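Lurkard Spendenbeleg – Software für Zuwendungsbestätigungen

Lurkard Spendenbeleg erstellt Zuwendungsbestätigungen für gemeinnützige Vereine und Stiftungen. Geld- und Sachspenden werden getrennt erfasst, Mitgliedsbeiträge auf Wunsch ebenfalls. Einzel- und Sammelbestätigungen lassen sich als PDF ausgeben oder direkt drucken.

Die Grundversion verwaltet bis zu 2.000 Spender. Kontoumsätze werden als CSV-Datei eingelesen und den Spendern zugeordnet – Buchungen ohne Treffer landen in einer Prüfliste. 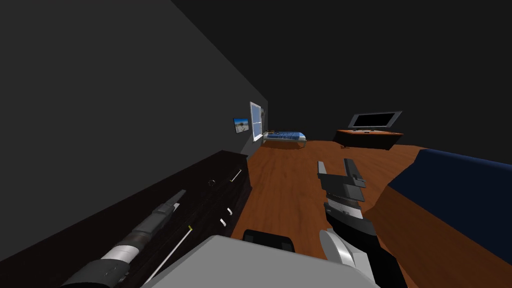

Bei Sachspenden fragt das Programm Bezeichnung, Alter, Zustand und Kaufpreis ab. Unterlagen zur Wertermittlung können als Anhang gespeichert werden. Ein Doppel jeder Bestätigung bleibt im Archiv.

Lieferumfang: Einzelplatzlizenz, Handbuch (30 Seiten, PDF), Vorlagen für Anschreiben
Sprachen: Deutsch, Englisch
Arbeitsspeicher: mindestens 8 GB
Schnittstelle: Roron Buchhaltung ab Version 9

Das Jahresupdate mit den aktuellen Formularen erscheint im Oktober. Eine steuerliche Beratung ist nicht enthalten.

Fragen zur Lizenz beantwortet Cirilo Ponce, Vertrieb Flarkberg.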